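机器人社团：分拣垃圾项目的训练数据怎么录比较好？

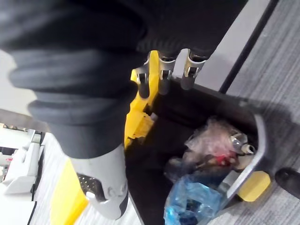
楼主 grovberg_lin
问题很简单：我们社团录一次“把东西放进垃圾桶”的示范，需要从什么时候开始录，到什么时候停？
先写我自己现在的回答：从手还没有碰到物品的时候开始，到手离开桶、手指完全张开以后停。前后各多留2秒。
我的中文不是母语，如果有词用得不对，请大家告诉我。项目叫 Mota，是学校社团的暑期项目，目标是录3000条示范。从六月开始到现在，录好的有200多条，速度比计划慢很多。所以我想先把规则定下来，再继续录。

2楼 plitden_user
开头我同意，结尾我不同意。手指张开就可以停了，多留的部分手臂不动，训练的时候模型会学到“不动”。我们去年比赛就遇到这个问题，机器人放完东西以后站在那里发呆，裁判等得很尴尬。

3楼 小螺丝
楼上说的情况，我觉得原因可能在别的地方。不动的片段可以在后期剪掉，但是没有录到的部分补不回来。我支持楼主，多录一点比较安全。

4楼 plitden_user
回复3楼：理论上可以剪，实际上谁来剪？我们社团最后没有人愿意剪，数据就这样直接用了。

5楼 henness2
我想问一下手腕相机的分辨率。你们用1080吗？我们用的是同样的设置，可是硬盘很快就满了，后来训练的时候又把画面缩小。这样想，一开始就录小一点也许可以。

6楼 grovberg_lin（楼主）
回复5楼：是1080。缩小的事情我们讨论过，指导老师希望保留原始画面，因为透明的塑料袋缩小以后很难看清楚边界。桶里面有皱的透明袋子，也有蓝色的袋子，透明的最麻烦，反光的位置会跟着相机变。
回复2楼：你说的“发呆”我以前没有想到，谢谢。

7楼 小螺丝
透明袋子建议单独做一个类别。还有，桶的位置每次要换一点。我们以前把桶固定在一个地方，模型只记住了位置，桶一移动它就把瓶盖扔在地毯上。

8楼 henness2
换位置我赞成，但是不要每一条都换，否则一个下午录不了多少。我们的做法是每组换一次，同时把桶转一个角度。带边框的桶从不同方向看，样子差别很大。

9楼 plitden_user
再说一句：桶里不要总是空的。比赛的时候桶里经常已经有东西，手指如果只会往空桶里放，碰到满的桶就会顶在垃圾上面。

10楼 grovberg_lin（楼主）
这一点我们做到了，桶里会先放一些袋子和瓶盖。
我整理一下准备试的规则：开始的部分不变；结束改成手指张开、手臂离开桶口就停，不再多留；每组换一次桶的位置和角度；分辨率暂时不改。如果硬盘不够，我再去和老师商量。

11楼 小螺丝
结尾我还是觉得应该留一点，不过你们可以两种各录一组，训练以后比较一下。结果请发上来，我们秋天也要做类似的题目。

12楼 grovberg_lin（楼主）
好的，两种都录。比较的结果我会写在这个帖子里。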